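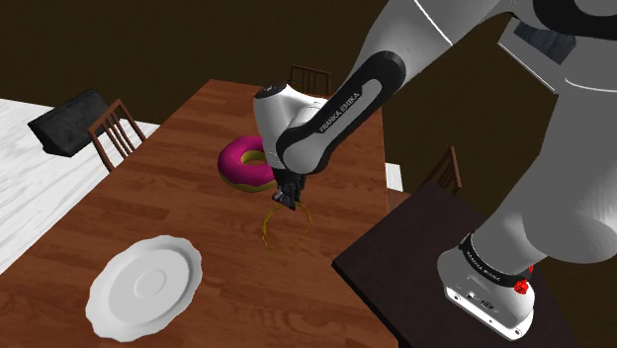 Before you start

These instructions cover a written submission to a municipal council on a local poverty or income support question. They were prepared for residents of Grewal and follow its council rules. Other municipalities publish their own; check with the clerk's office.

You will need the agenda item number, your street address and, if you are writing for a group, a letter naming you as its contact.

Step 1. Confirm that the item is open

Open the agenda for the next regular meeting and find the item. Submissions are accepted until noon two business days before the meeting. Items marked "received for information" do not take public comment.

Step 2. State your position

Put the item number and the word "support", "oppose" or "amend" in the first line. If you choose "amend", quote the clause and write your replacement wording under it. Clerks sort submissions by this line.

Step 3. Set out your evidence

Keep figures local and give the source for each. A usable sentence looks like this: "The Korine Street pantry filled 951 hampers in February, according to its monthly report." Label personal experience as such. Do not name neighbours or clients without written consent.

Avoid describing people by category alone. "Tenants receiving income assistance" is specific enough to act on; "the poor" leaves staff guessing which program you mean.

Step 4. Check the length

The limit is 3,000 words including appendices, but some 16 paragraphs is a practical ceiling. Number the paragraphs so councillors can refer to them.

Step 5. File it

Email a PDF to the clerk or leave a paper copy at the Diltetti Road counter. Your name will appear in the public record. Your street address is removed before publication.

If you have no acknowledgement by the end of the next business day, phone the clerk's office and ask for Xuelian Zeng.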